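Community and Tournament Coordinator – Rindbridge

Kilen is a small company that runs amateur video game leagues for schools, libraries and after-work teams. We started with a single fighting game bracket in the back of a comic shop, and we now look after almost 400 teams a season in Rindbridge, Protstead and the towns between them. Our players are students, nurses, bus drivers, retired couples who are frighteningly good at puzzle games – and we want someone to help us take better care of all of them.

The job

You'll be the person teams hear from first. You'll answer questions when they sign up, put the weekly match schedule together, settle the odd argument about a dropped connection, and be in the room when we run a live event. During the season we hold 2 live events a month, usually in Rindbridge, with the spring finals at Barrientos Hall in Protstead. Those are long, loud, wonderful days and we all pitch in, from taping down cables to handing out wristbands.

Between events the work is quieter. Expect to spend a good part of the week on the player forum and our chat server, writing match previews, updating the standings page and keeping the rulebook readable. The rulebook needs love! It has grown one exception at a time and we'd be thrilled to have somebody rewrite the substitutions chapter from scratch.

Who we'd like to meet

You've organized something for other people before. It could be a chess club, a softball league, a convention panel or a gaming night in your dorm. You write clearly, you stay friendly when a team captain is typing in capital letters, and you can keep a spreadsheet in order. You don't need to be a strong player in any of our games, though you should enjoy watching them and be curious about why people get hooked.

Experience with bracket software, live streaming or youth programs would be great to have. So would a second language. If you have none of these, please apply anyway – we're happy to teach, and most of us learned on the job.

Hours and pay

The position is full time, with a one-year contract that we hope to extend. League nights run late, so your day on those dates starts after lunch and ends when the last match is reported, normally by 10:30 p.m. Event days are paid as working days and you get the time back the following week. Pay follows our published salary ladder (step seven for this role, with a yearly raise). You'll also have paid vacation, health coverage and a transit pass. The building has step-free access and a quiet room on the same floor as our desks.

As you'll be working with school teams, we need a background check before your first day. We cover the fee and handle the paperwork with you.

How to apply

Send us a resume and a short letter, one page at most, telling us about an event you helped run and one thing you'd do differently next time. Please put reference 2807 in the subject line. We read everything ourselves and reply to everyone. Applications are open through the end of February.

First conversations are by video and last half an hour. After that we invite a few people to spend a paid afternoon with us, drafting a sample schedule and meeting the rest of the team. We'd like you to be settled in before the spring finals, but we can wait for the right person if you have notice to give.

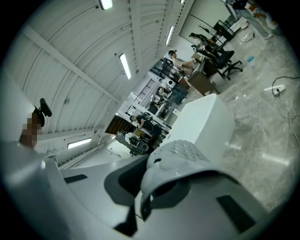 Gray gripper and white block, under a ribbed white ceiling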